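14 shares · 6 comments

A dining table that works for a living

The owner of the upstairs room at Quinlan eats lunch at the same table where the invoices get written. She runs a small mail-order business in sewing patterns and asked that her name be left out. "People order from the shop, they don't order from me," she said.

She moved the business home in July, after the lease ended on a rented unit at Brostell. The unit had a built-in counter and strip lights. The new room had white walls, a wooden floor and nothing else.

"I priced desks first," she said. "The one I liked was 169 dollars and it was too narrow to lay a pattern sheet flat. We already had a dining table in storage. So I brought that up and put a cloth on it."

The cloth is white with a light check in yellow and gray. A beige runner with a pale floral design goes across the middle. She has been asked more than once why she keeps a tablecloth on a work table.

"The top is scratched, and paper catches on it," she said. "With a cloth the paper slides. And when I have family over I clear the papers and it's ready. I wash it at 100 degrees and hang it over the stair rail."

The runner came later. It marks the middle of the table, and she tries to keep finished orders on one side of it and unfinished ones on the other. How well does that go? "Some weeks better than others," she said.

We use cookies to remember your settings. Accept | Manage

Her first purchase for the room was the chair, a black office chair from Movevik with a mesh back and a mesh headrest. She had used kitchen chairs for the first 30 days and her lower back had started to complain.

"I didn't want a chair that looked like an office," she said. "Then I sat in one for ten minutes in the store and stopped caring what it looked like. The headrest I could live without. The armrests I use all day."

The lamp is a Telo, slim and silver, with a jointed arm and a small round shade. It stands toward the wall at the far side of the table. She paid 104 dollars for the lamp and a spare bulb, more than she had planned.

"The ceiling is nice but it doesn't help me read a seam line at night," she said. "I wanted a base that stands by itself. A clamp would have pinched the cloth."

The cable is the part she hasn't settled. It runs over the tablecloth, and she has tried tucking it under the runner, which made a ridge she kept catching with her ruler.

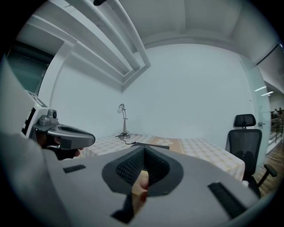
What she would change

She would like a second outlet closer to the table, and a shelf for the pattern stock, which is still in boxes in the hall. The walls will stay white. She tried two paint samples on a board and didn't care for either one next to the tablecloth.

A bigger table is not on the list. "I know where everything goes on this one," she said. "If I had more table I'd put more on it."

6 comments · Share this article

Get our home workspace stories by email. Enter your address to subscribe.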